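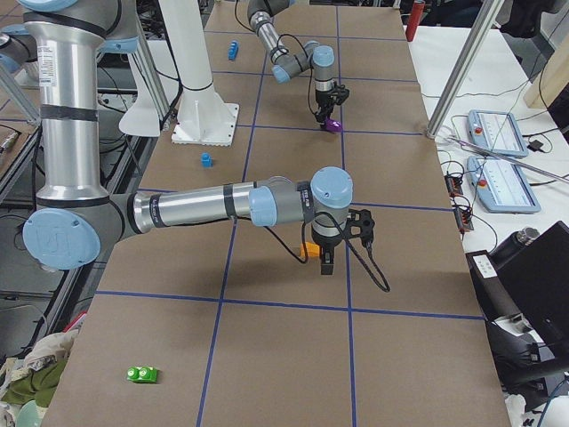 Over the orange block, two arms at the table

October, gone nine in the evening

Back from the river with wet hair and a bruise on my shin the shape of Wales. I've put everything in the bath, which means I can't have one, and I'm writing this in bed with a hot water bottle and the last of the flapjack.

So, the Varis. I'd been looking at that river on the map all summer and telling myself I'd do it when there was a bit of rain, and then there was a lot of rain, and this morning the gauge at Sala bridge was up by 14 centimetres and I ran out of excuses! The club lot were meeting in the lay-by at the usual unholy hour. I had porridge in the car with the spoon from my repair kit (still tastes of seam glue, must buy another spoon).

It's a 43 minute walk in with the boat on your back, and I know that because I looked at my watch at both ends in a bad temper. The path goes up through the bracken and over a stile that was clearly built for people without a paddle sticking out of their rucksack. I got wedged. I had to reverse out, take the whole lot off, throw it over and climb after it, and by then everyone else was a row of small coloured hats on the skyline.

Once we were on the water I forgave all of it. The top section is lovely, quick and bouncy with nothing much to hit, and the trees are just on the turn. I'd been worried about the new thigh straps because I only fitted them last week and I'd never capsized with them on, and well, I have now. It was below the second weir, a silly little wave I should have gone straight through, and I was looking at a dipper on a rock. Over I went. The straps let go exactly as they should and I popped up spluttering, with my paddle in one hand and my hat on its way to the sea. I got the boat back upright at the second try and flopped in like a seal. Cold, though! Cold enough that I made a noise I've not made since school swimming lessons.

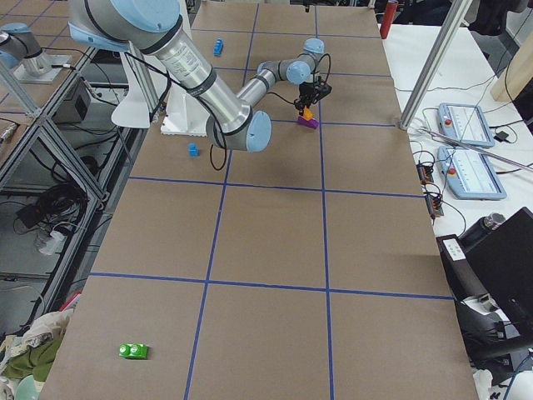

Filed under: Boats, bruises and kit

I do want to write down about the kit while I remember, or I'll make the same mistakes next month.

The dry suit is fine apart from the left wrist, where the seal is starting to go sticky. There was half a cup of water in that sleeve by lunch. I'll order a new one and try fitting it myself over a saucepan, like the man in the shop showed me.

The Zirkex bag is the best thing I've bought all year. It was strapped to the bow through the whole swim and my sandwiches came out bone dry, cheese and pickle, eaten on a gravel bank in the only ten minutes of sun we had. I'd have kissed it if I'd been alone.

The boat has a slow leak. I had to top it up twice before the take-out, and I think it's the valve and not the tube, because I went over the tube with soapy water in the spring and there wasn't a bubble anywhere. Tomorrow I'll blow it up in the hall and leave it overnight. I can get to the kitchen if I climb.

And no more cotton socks, ever. I knew that. I've known it for years.

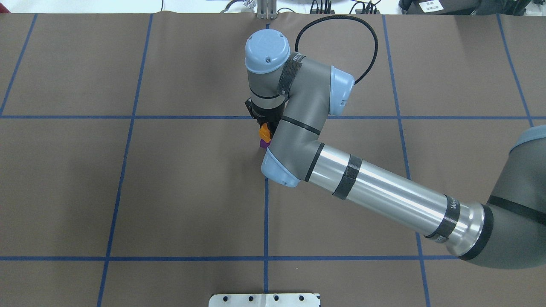 The long silver arm, reaching out over the brown paper

We got off at the campsite in the end, 17 kilometres down, and not at the road bridge as planned. The eddy by the bridge had more or less gone with the water so high, and two of us sailed straight past it waving, so the rest came after us. It did mean a long trudge back for the drivers, and I bought the chips to say sorry. Then we sat in the bus shelter in our thermals, steaming, and argued about whether to do the Indon before Christmas. It's a proper step up, that one. There's a gorge you can't get out of once you're in, and a fall at the bottom you have to carry round on a path the width of a tea tray.

I said yes, of course. I'd just had chips and would have said yes to anything. Now I'm in bed looking at the guidebook and it gives the gorge a whole page and the word "committing" comes up a lot. I'd like two more days on easy water first, and a proper practice at getting back in, over and over, until I can do it without the seal impression. The lake would do for that. I could go after work if I took a head torch.

Must ring the shop about the wrist seal. Must find a hat. Must get that boat out of the bath before it grows something.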